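3.2 Placement of small appliances under wall cabinets

Floor plans submitted by the participating households were coded by two readers (K. Lodhi and D. Ansari) using the Brudeck scheme. The scheme records the length of open counter, the position of outlets, and the clearance between counter and wall cabinet. It does not record appliance age. Where the readers disagreed, the plan was passed to a third reader, whose decision was final. Of the 1,000 plans received, those without a marked outlet were set aside and are treated in Section 5.

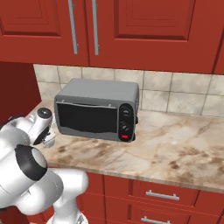 Figure 2. Toaster oven on a counter below wall cabinets.

Counter length was a weak predictor of where households kept their heating appliances. Outlet position was stronger, and remained so after kitchen area was entered into the model. The typical layout in the sample had a single run of counter with cupboards over it, and the appliance was stored in the same place it was used. In this layout the cabinet doors hang directly above a toaster oven, as in Figure 2, and any steam or heat from the oven rises toward their lower edge. The coding sheet has nine fields for such cases, of which clearance and door finish were filled in most reliably. Painted doors and veneered doors were coded separately. Tile and stone surfaces were pooled under "hard finish," following Mirani and Kazmi.

We use cookies to improve your reading experience. By continuing to browse this site you accept our cookie policy. Accept | Manage settings

Households in the Jernell district reported moving the appliance forward before use more often than those in Nkuna. The difference held for both owners and renters. It was not explained by clearance, and we suspect that it reflects the wording of the August leaflet, which was mailed to Jernell only. 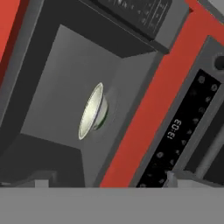 A second possible source of the difference is counter depth. Older units in Nkuna have shallow counters, and an appliance moved forward on them would overhang the front edge. Depth was not requested on the original form. Lukáč recovered it for part of the sample from the Cunudis building records, and the reduced model is given in Table 4. With depth included, the district term becomes smaller but keeps its sign.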